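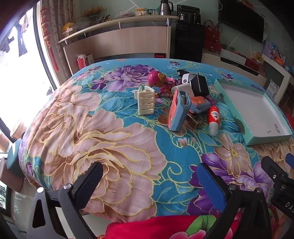 Manipulation Methods Group, Landeg Laboratory

Equipment > Data collection > Hand-held grippers > Bilholm

The Bilholm is a two-finger gripper with a camera, held and operated by hand. It records demonstrations in furnished rooms for training robot arms, and no arm is needed on site. Sessions cover small household items on soft surfaces – toys, tubes and box lids set out on a blanket, for instance – as well as desks and shelves.

Method

Each operator completes a set of seven tasks. A policy is then trained on the recordings and tested on a fixed arm fitted with the same fingers.

Result

The current collection holds 1,908 demonstrations. In our tests, policies trained on 400 of them handled rigid objects reliably. Plush items remained difficult – most failures occurred at the first grasp.

Availability

The group holds eight units for loan to academic partners. Requests should be addressed to Marleny Grajales. Calibration questions are handled by Gwilym Foulkes.

Related equipment
Revholm wrist mount
Grestness calibration board
Bilholm replacement fingers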